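The Tote Bag Situation
A gallery from the Stemholm packing corner

Everybody owns too many tote bags. They arrive at conferences, at bakeries, with orders of socks, and they breed in the dark. The Zheng workshop gave up on the closet method in January and started sorting them in the open, on a nice gray marble-patterned floor. 

Lime green, with a handle that reads 开启好运, "open good luck." The navy one behind it says thank you in two languages, so manners are covered. 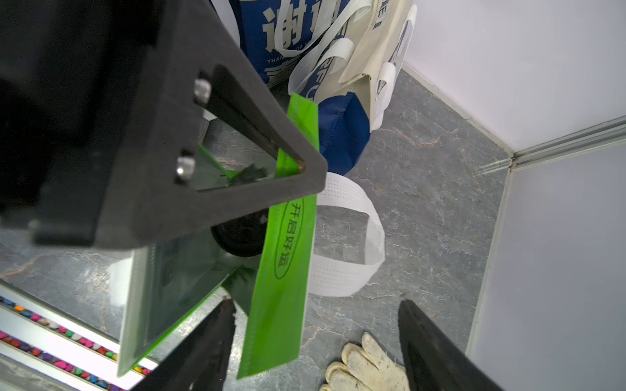 The Cheerful Family

Blue and cream, all printed with the same word, whatever their posture. The one at the back left has a silver insulated lining, making it the overachiever of the group. Frozen peas would be thrilled.

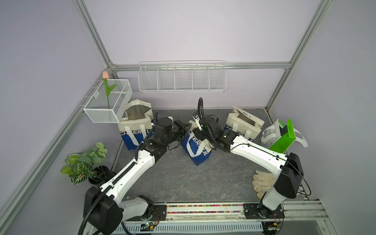 Three CHEERFULs, one pair of work gloves, and a wire shelf with five compartments.

Folding is the hard part. A tote has two handles and both have opinions. Ours go up in the air the moment the bag goes down, and by then the lettering is down to FUL, a fair summary of the closet. The pink tulip in the wall basket is artificial and has stayed out of it.

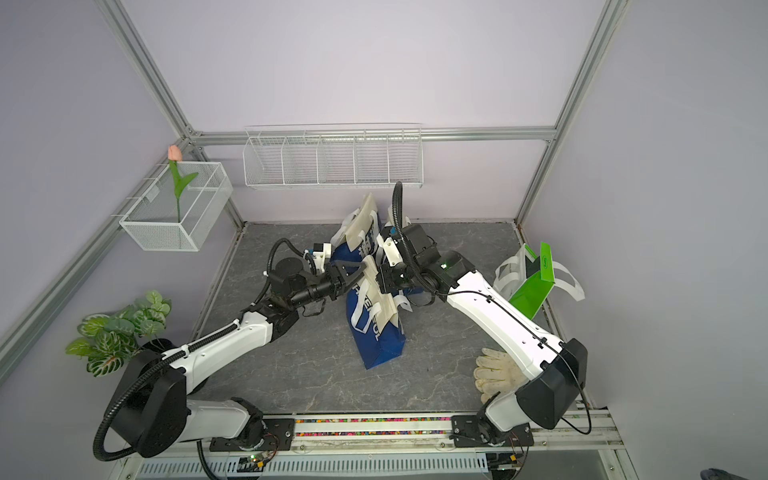 Do insulated totes fold flat?
Flatter than you'd expect, if you press the air out from the bottom up and fold in thirds. The lining will hold a crease for a while.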